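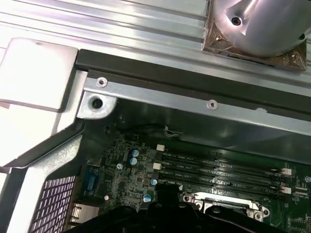
Meron Berhe
Rédactrice, rubrique Maison et bricolage

Quand nous avons repris la vieille maison de Tristitz, les boiseries du salon disparaissaient sous des couches de peinture crème, et j'ai eu très envie de tout décaper d'un coup (mauvaise idée, croyez-moi !). Commencez plutôt par un petit bout de plinthe derrière une porte, avec une spatule bien émoussée.

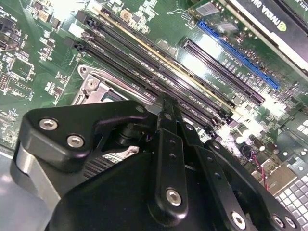
Pour les poignées et les plaques de propreté, je dévisse tout et je range chaque lot dans un pot à confiture étiqueté. Regardez bien les têtes avant de sortir l'outil : des vis à six pans creux, comme celles du support noir sur la photo, demandent une clé Allen à la bonne taille.
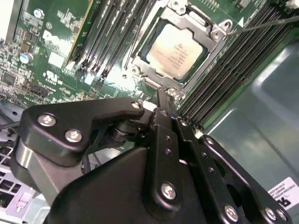 Pince noire et carte mère verte

Le laiton trempe ensuite une nuit dans 500 ml de vinaigre blanc avec 2 cuillères de sel, puis on rince, on sèche, et on frotte doucement au chiffon.

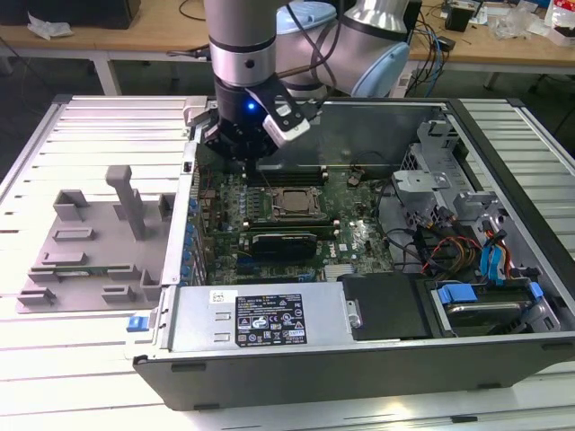

Boîtier ouvert, posé sur le côté

Pour finir, une cire incolore en couche très fine, et on laisse la porte tranquille jusqu'au lendemain. La nôtre attend encore sa serrure !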